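Shoes Off the Floor: Notes on the Entry Table

July 2026

The last item on entryways brought in more mail than anything else we have run this year, 187 replies in all, and most of them were on one subject. People wanted to know what to do with the shoes. Coats have hooks and keys have a bowl, but shoes pile up behind the door and stay there until somebody trips. This month's item is about using a plain table as the place where shoes get sorted, checked and sent on to wherever they belong.

The method comes from Tymofii Kushnir, who has been writing the storage column for the Womora household newsletter for 3 years and has now agreed to write for us as well. He tried it first in his own apartment, where the front door opens straight into the living room and there is no closet on that side. He has a short stretch of wall to work with and one table. Everything that comes in on someone's feet has to be dealt with there.

Start with an empty surface

Clear the table completely before you begin. Move the mail, the chargers and the plant. Wipe the top with a damp cloth and let it dry, then look at it from a low angle, which shows up anything the cloth missed.

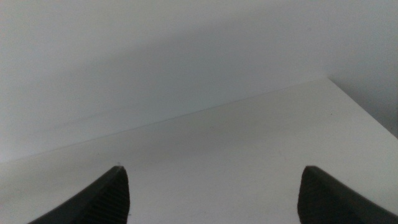 A white table is a good choice for this job if you have one. Dirt shows on it right away, and so do loose threads and bits of sole. People tend to avoid white near a front door for that same reason, but a surface that hides grit only moves the grit to your socks. Against a pale wall the top also takes up less room to the eye, and even the small specks and smudges on the surface can be found and wiped off when you are looking for them. A matte finish is easier to live with than a glossy one, since glare from an overhead light makes it hard to see what you are cleaning.

The table does not need to be large. Kushnir's first one was an old Fovance desk with the drawers taken out, 17 inches deep, and it held everything he needed. Depth matters less than having a clear run along the front, so you can put a pair down without leaning over other things. If the table is tall enough to work at while standing, so much the better for your back.

Give each step its own spot

The second part of the method is a landing spot. This is a flat mat, tray or board that stays on the table and marks where a shoe goes once it has been looked at. Shoes come off the floor and onto the bare tabletop. You check them there, brush off what needs brushing, and move them to the board. When the board is full, you stop and put those shoes away before doing any more.

Readers with small children will see the use of this. A child who can't yet read a label can follow a color. Kushnir's niece learned the system in an afternoon because "put it on the blue" was the only rule she was given. She is four and now corrects adults who get it wrong.

Pick a board in one strong color with no pattern. Patterned trays look nice in the store, but small shoes disappear on them. Size it to the smallest shoes in the house, which are the ones that get lost. We tried a Carrasco cutting board, a cork sheet and a folded towel. The cutting board worked well. The cork shed crumbs, and the towel slid every time something was set down on it.

Do the small shoes first

Slides and sandals are the easiest place to begin. They have no laces to untangle and nowhere much for gravel to hide, and a whole bin of them can be gone through quickly. Set one down with the toe pointing toward the board and check the straps, then the footbed, then the sole. Striped straps should be wiped in the direction of the stripe. White soles need the most attention, and a thick one picks up scuffs around the toe before it shows wear anywhere else.

Hair is the other thing to watch for. It comes in on shoes and sleeves and ends up on the table, where a dark strand is plain to see on white. Run a lint roller across the top between pairs. The board should get the same treatment, and it should be empty each time you start a new batch.
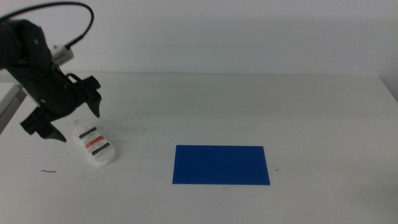 Where the shoes go next

The table is for sorting, and nothing should live on it overnight. We use 2 bins under ours, one for shoes worn this week and one for shoes going back to bedrooms. Kushnir prefers a low Ovlow rack against the wall, with adult shoes on the bottom rail and children's on top, where he can see them. Either will do. The bins are cheaper and easier to move when you sweep.

Single shoes get their own bag on a hook at the side. If the match has not turned up by the end of August, ours are going out. Anything too small goes straight into the donation box by the door, provided both shoes are there and the straps are sound.

Wet shoes should skip the table altogether. Leave them on a boot tray with newspaper inside, and bring them up once they are dry. Mud comes off more easily then too, and a stiff brush over the trash can will take care of most of it.

Several of you asked about boots. They need a taller rack and a different kind of brush, and Kushnir will cover them in a later item. Send boot questions to the usual address with "entryway" in the subject line.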